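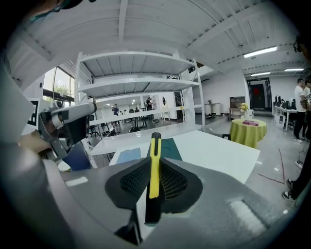
Yellow-and-black utility knife, handle up.

Booking software won't fix a messy back office. Wultine promises our motel "seamless" rates on every channel, and I still keep a paper sheet for all 32 rooms.
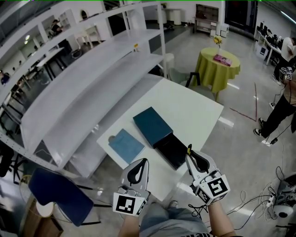
Check Saturday's rates by hand before you trust any sync. Fimard once showed us at $100 when the desk said $200. Print the day's arrivals and store them flat in a lidded box, like the dark teal one on the table, away from the coffee. Skip the colour-coded labels Parri sells.

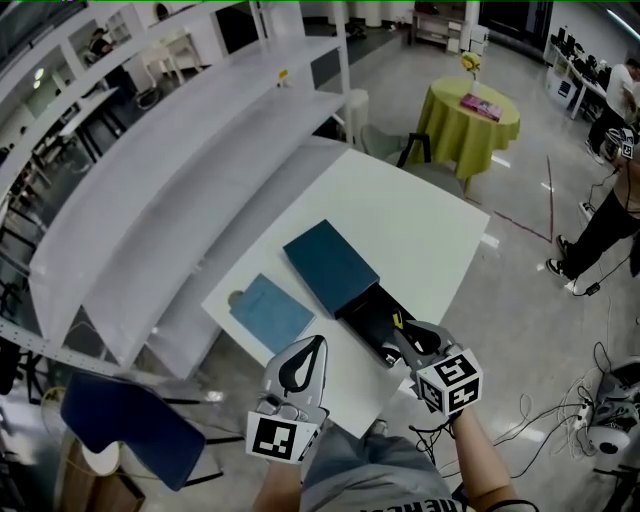

Dark box with the inner drawer partly out.

Cancel any channel you haven't had a booking from since January.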